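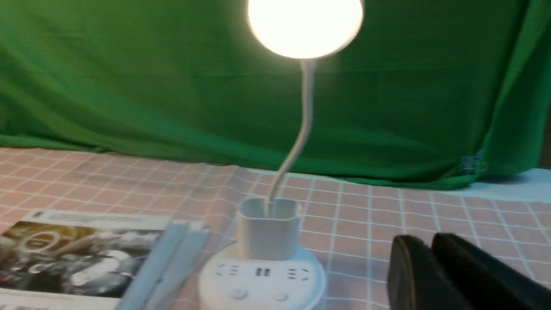
Should you cut the pauses out of a demonstration before you train a robot on it?

Leave them in, at least the ones that come just before the grip closes, because that is where the person driving the arm is making up their mind.

I can say that in one sentence now. In April it took me a fortnight, a row with Luuk Van Beek and a great many custard tarts to get there, and I only got there because I'd been lazy with a folder.

I'd been at Peveck for less than a year. My job was to sit at the table with the leader arm in my hands and drive the other one about, picking things up and putting them down, over and over, so the model could learn from it. There were two of us doing it, me and Amber Baert, and between us we had 988 recordings on the big drive. I did most of them. I was quick! I was proud of being quick, I used to race myself with the radio on. Amber was slow. She'd bring the gripper down over a thing and then just hang there, fingers open, while you could have boiled an egg. Then she'd shift it a hair to the left and close.

Luuk couldn't bear it. He'd come over from Grellier, where they had proper tracks on the floor and everybody wore the same fleece, and he liked a recording to go from A to B like a train. So he wrote a trimmer. It went through every file, found the stretches where the arm was hardly moving and snipped them out. The files came out much shorter and he was very pleased, and he put a graph up on the wall by the kettle.

"It's dead time," he said. "What's it going to learn from dead time?"

Well, I agreed with him. I want that on record, seeing as I come out of the rest of this rather well. I thought Amber's files were rubbish and I thought the trimmer made them into files like mine, and I couldn't see what was wrong with that.

Then we ran the test. Sixteen tries, a different object each time, all of them things the model had met before. It got hold of five. The arm came down beautifully, I'll give it that, straight down like a heron, and then the fingers shut on the air beside the thing and it carried that air very carefully over to the tray and let it go. Amber laughed until she had to go and stand in the corridor. Luuk said it was the lighting.

We spent the next week on the lighting. We moved lamps, we hung cloths, we took the cloths down and hung them again. I ate a tart every afternoon from Leemans across the road and my trousers have not forgiven me.

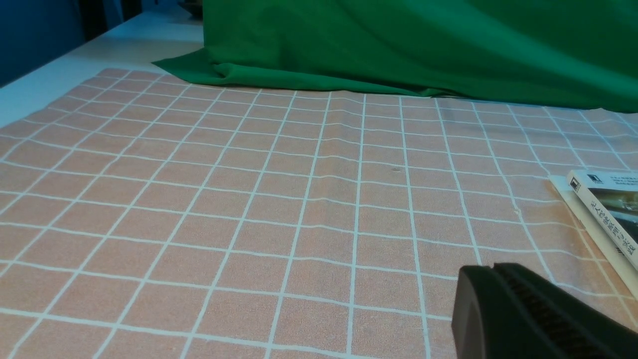
The trouble with looking for a pause is that a pause looks like nothing. I had taken to going through Amber's old recordings one step at a time in the evenings, partly to see what she was up to and partly because my flatmate had taken up the trombone. The wrist camera rides along with the hand, so when the hand stops, the whole table stops, and at first I couldn't tell a real stop from a slow creep. What saved me was the tablecloth. Those white squares aren't quite straight, they wobble where the cloth has rippled, and once I'd picked out one bent line I could hold my pencil against it on the screen and see if it slid. With the two books stacked over on the right I used the column of Chinese characters down the top one's spine as well, same trick. And what I found was that in her long stops she wasn't stopped. The line would creep a tiny bit past my pencil, then creep back. She was looking, you see. She was nudging the hand to get a better view of where the fingers would go, and the trimmer had taken all of that for dead time and thrown it in the bin.

I rang her. It was nearly eleven at night.

"When you hang there," I said, "what are you doing?"

"Checking," she said. "Are you drunk?"

"Checking what?"

"Whether I'm over it. Don't you?"

I thought about that. I didn't, much. I had the table in front of me, I could see the real thing with my real eyes from the side, so I just went. Amber hardly ever looked at the table. She drove from the wrist picture on the monitor, because of her neck, the monitor being at a better height. So she was working from the same view the model had, and all the little doubts she had were doubts the model was going to have too. Mine were no use to it. I'd never had any that it could see.

Now the lazy bit. We were meant to overwrite the originals after the trimmer had been through, Luuk had sent a message about it with a red flag on. I'd done mine. I'd never got round to Amber's. There were 137 of her recordings sitting in a folder called "amber do later", every last hesitation in them.

I didn't ask, I set it training on the Thursday night with only those. I gave it none of mine, which stung a bit. I left a note on the machine that said DO NOT TURN OFF, LOVE, and signed it with Luuk's initial – I'm not sorry.

Friday morning the three of us stood there in our coats. Same sixteen objects, same order. The arm came down over the first one and stopped.

"It's frozen," said Luuk.

"Wait," said Amber.

It hung there. It shifted a hair to the left, exactly like her, it was quite eerie, I looked round to check she didn't have her hand on anything. Then it closed, and lifted, and there was the thing in its fingers.

It got fourteen. Luuk made us do the whole lot again after lunch and it got thirteen, and he went and stood by the kettle for a bit with his back to us. Then he took his graph down. He's a fair man when he's had time. He did say it was too few tries to be sure of anything, and he was right, so we did 30 more the week after with things it had never met, and I had to admit that on those it was nothing like as good. It hesitated for ages over a whisk and then gave up. But it gave up over the whisk, if you see what I mean. It wasn't off clutching air.

We wrote it up in four pages. Somebody at Stavov wrote back to ask how we had come up with the idea of keeping the raw files, and Luuk let me answer that one. I said it was a matter of data policy.

Amber's teaching me to drive from the monitor now. I'm dreadful at it. Yesterday I hung over a teaspoon for so long that the arm timed out and went home to its rest position, and she patted me on the shoulder and pressed save.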